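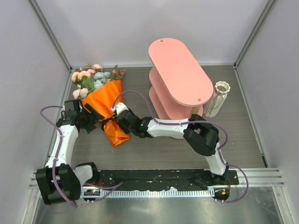
How to Wrap a Grocery Store Bouquet

Search this site Go

I buy cheap flowers nearly every week in the summer (the Ustano market on my corner has them by the door) and I got tired of handing them over in that crinkly sleeve. So I taught myself to wrap! It takes 3 tries to get good at it and then you'll never stop.

1. Strip the leaves off the lower half of every stem. Trim the ends at a slant.

2. Hold the tallest flower in one hand and add the rest one by one, turning the bunch a little each time. Tie it with string where your hand was — tight, but don't crush anything.

3. Wrap the ends in a damp paper towel, then a small plastic bag and a rubber band.

4. Crumple your paper into a ball and open it back up. I do this with every sheet now, it folds so much softer and hides my crooked creases.

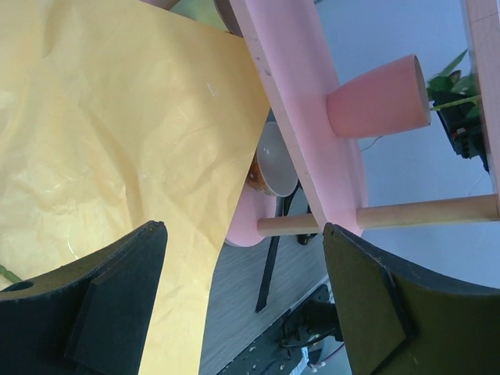 Yellow paper, nicely crumpled

5. Lay the bunch on the paper with the blooms poking past the top. Fold up the bottom, bring in the left side, then the right, and pinch at the string.

6. Tie a ribbon over the pinch. I cut mine 2 feet long and trim the tails after, and I still run short on fat bunches.

Contact | © Trumorine Home Crafts | Back to top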